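Prusum wants labs to rent an arm for the washing-up

Thu 1 October

Prusum has started taking orders for Stakton, a subscription service that puts a robot arm on a school or college lab bench to sort and rack glassware. The price is $2710 a month, with a minimum term of 12 months and a set-up fee the company won't publish.

Its brochure promises "hands-free glassware". Users still have to set out the bins and racks where the arm expects them, which sounds a fair bit like hands.
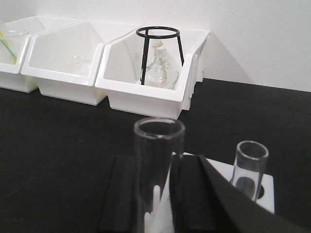

What happens if it breaks a tube?

The customer pays for glass, and Prusum covers damage to the gripper for the first 2 visits a year.

Nuria Cabello, who manages the teaching labs at Marín College, had a quote in hand when we rang. "I can buy an awful lot of test tubes for that money," she said. She'd like to see a full week of unedited operation before signing.

Prusum claims 3000 pieces handled in its own trials but gave no breakage figure and no comparison with a technician. A rival service from Unetti is due in November, and buyers may want to hold off until both have been properly tested.

12 comments | 2 shares

Recent
Unetti delays its bench scale again
Who services the lab robot when the lease ends?
School science budgets: where the money goes

We use cookies to improve your visit. Manage your preferences or accept all.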